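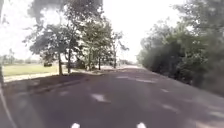

Attachment 1: road on the demo route, fixed camera view, two white front parts at the bottom.

Ticket: robot slows down on park road during open day route
Site: Orholm
Reported by: Vorport field support
Opened: 10/02/2025
Priority: high, visitors from Desjardins are expected
Status: waiting for confirmation

Problem
On the rehearsal for the open day, the robot reduced its speed three times on the road beside the grass field. There was no obstacle on the road at these moments. The route is 900 meters long and all stops were in the part with trees on both sides.

What I checked
1. Front bumper contacts. Tested by hand, both give the correct signal.
2. Battery and motor temperature. Normal.
3. Log from the planner. Each slowdown begins with the message "surface change ahead". I suspect the light patches on the asphalt - they can be sun through the leaves or old paint, I am not sure which.
4. Camera exposure. The sky is nearly white and the picture is soft. I lowered the exposure limit from 120 to 50 and repeated the route. One slowdown remained.

Next step
Please send the Plostance planner settings that were used at the January demonstration, so I can compare the surface threshold. Until then I keep the new exposure limit, and the operator walks next to the robot with the stop button.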